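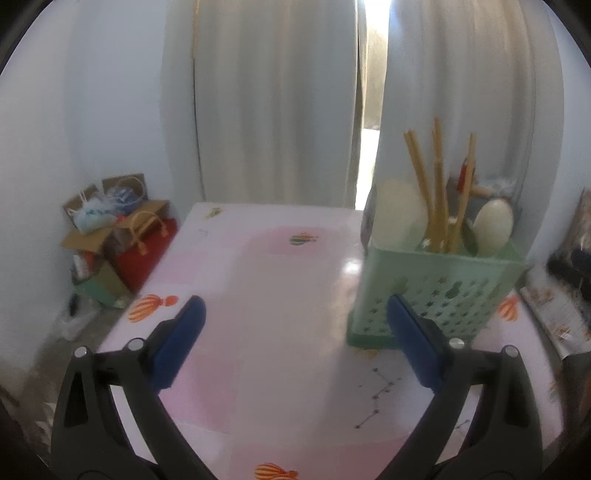 Figure 6.1 A light green utensil basket on its base tray.

Chapter 6
Where Things Live: Storage and the Everyday Kitchen

When I was a student I rented a room from a widow named Marlies Riedl, in the upper part of Vamovdale, and I don't believe I ever once saw her look for a spoon. She would be talking to you over her shoulder, telling you about the price of coal or her sister's knees, and her hand would simply go out and come back with the right thing in it. I was twenty and thought this was a kind of magic. It took me years (and a good many lost can openers of my own) to see that it was a system, and that she had built it slowly over the whole of her married life.

In Chapter 5 we looked at how food comes into the home and how it is kept from spoiling. Now we turn to the tools: the knives and ladles, the pots, the lids that never seem to match, and all the small objects that a household handles many times a day without giving them a thought. We will ask where people put them, how those places get chosen, and what happens when two people who share a kitchen disagree on the matter, as sooner or later they do!

Much of the chapter draws on the Brerkia household survey, carried out one January by Deividas Vaher and his students. They visited 86 homes and wrote down the resting place of every cooking tool they could find. One family in the village of Bratberg owned 537 separate items, and could tell the visitors where nearly all of them belonged. You will meet that family again in Section 6.3, along with the Tomaszewski household, who owned far fewer and were always hunting for the potato peeler.

Please don't worry if your own kitchen is a muddle. Mine still is, on most days, and a muddle is a perfectly good place to begin studying from. Before you read on, take a sheet of paper and draw your kitchen from memory, marking where you think each tool is kept. Then go and check, and keep the drawing, mistakes and all. We will come back to it at the end of the chapter.

Key terms
home place
reach zone
open storage
closed storage
shared habit

6.1 The Drawer and the Hook

Drawers came rather late to the ordinary kitchen.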